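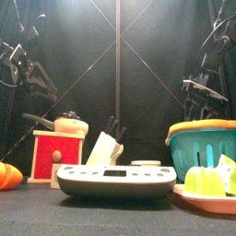
De onde vem a comida de brincar?

Já serviste uma sopa invisível a alguém? Com colher e tudo? Então já fizeste uma coisa muito, muito antiga. Brincar às cozinhas. Há séculos que as crianças o fazem, e nem sempre com brinquedos comprados. Pedras, folhas, lama. Muita lama.

Vamos por partes, depressa, que há muito para contar.

Antigamente

Os arqueólogos encontram às vezes panelinhas de barro minúsculas. Pequenas demais para cozinhar. Para que serviam? Nem sempre se sabe. Umas podiam ser brinquedos, outras oferendas para os deuses, e outras talvez o treino de quem estava a aprender a fazer potes. Um arqueólogo tem de ser meio detetive: olha para o sítio onde a peça apareceu, para as marcas dos dedos no barro (dedos pequenos? hum, suspeito!) e depois arrisca uma explicação.

Mais tarde, na Alemanha e na Holanda, famílias ricas mandavam fazer cozinhas em miniatura. Com prateleiras, tachos de cobre, pratinhos. Lindas. Algumas eram tão caras que as crianças mal lhes podiam tocar. Que desperdício.

Do metal ao plástico

Depois vieram as fábricas. Passou a haver fogõezinhos de lata, e alguns aqueciam a sério, com álcool lá dentro. Sim, fogo verdadeiro num brinquedo! Hoje isso não passava em nenhum teste de segurança.

No século XX chegou o plástico em força. Leve, barato, dá para lavar. E de todas as cores. O plástico derrete-se, entra num molde, arrefece e sai com a forma do molde. É um bocadinho como fazer gelo em forma de estrela, só que muito mais quente e com máquinas enormes. Se procurares bem numa peça de plástico, às vezes encontras uma linha fininha a toda a volta. É o sítio onde as duas metades do molde se juntavam.

Mas para que serve fingir?

Para muita coisa. Quando pegas num bloco e dizes "isto é pão", o teu cérebro guarda duas ideias ao mesmo tempo: é um bloco e é pão. Parece fácil. Um bebé ainda não consegue. Por volta dos 2 anos muitas crianças já fingem dar de comer a um boneco, e daí para a frente as histórias ficam cada vez mais compridas. Aparece um cliente zangado. Aparece um dragão que só come torradas.

E há as regras. Quem cozinha? Quem paga? Pode-se pagar com botões? Discutir isto tudo também é brincar, e treina uma coisa difícil que é chegar a acordo.

O restaurante Fellel

A Binta Oyelaran, que escreve conosco aqui na página, abriu em criança um restaurante debaixo da mesa da sala. Chamava-se Fellel. Tinha um prato único, sopa de clips. Em junho, no aniversário dela, fizeram uma festa com 20 convidados, quase todos de peluche. Uma sopa custava 1249 moedas de cartão. Caríssimo! Ninguém se queixou da conta, mas um urso deixou o prato cheio.

Monta o teu

Não precisas de comprar nada. Experimenta assim:

Arranja uma caixa de cartão. Vira-a ao contrário, é o fogão.
Desenha os bicos com marcador. Os botões podem ser tampas coladas.
Recorta comida de feltro ou de papel grosso. Pede ajuda a um adulto com a tesoura se for preciso.
Escreve a ementa. Inventa nomes esquisitos para os pratos, tipo Gelado Jundov ou Tarte Stustska.
Decide o preço. Faz o dinheiro.

Atenção, se houver bebés em casa, nada de peças pequenas no chão. Eles metem tudo na boca e a comida de brincar não é de comer!!

Palavras difíceis

Miniatura: cópia muito pequena de uma coisa.
Molde: forma oca onde se deita um material para ele ganhar feitio.
Oferenda: presente que se dá a um deus ou a um espírito.
Arqueólogo: pessoa que estuda o passado atravez dos objetos que ficaram.

Uma pergunta para levares para casa: qual era a comida de brincar dos teus avós? Pergunta-lhes hoje ao jantar e escreve a resposta no caderno, com desenho.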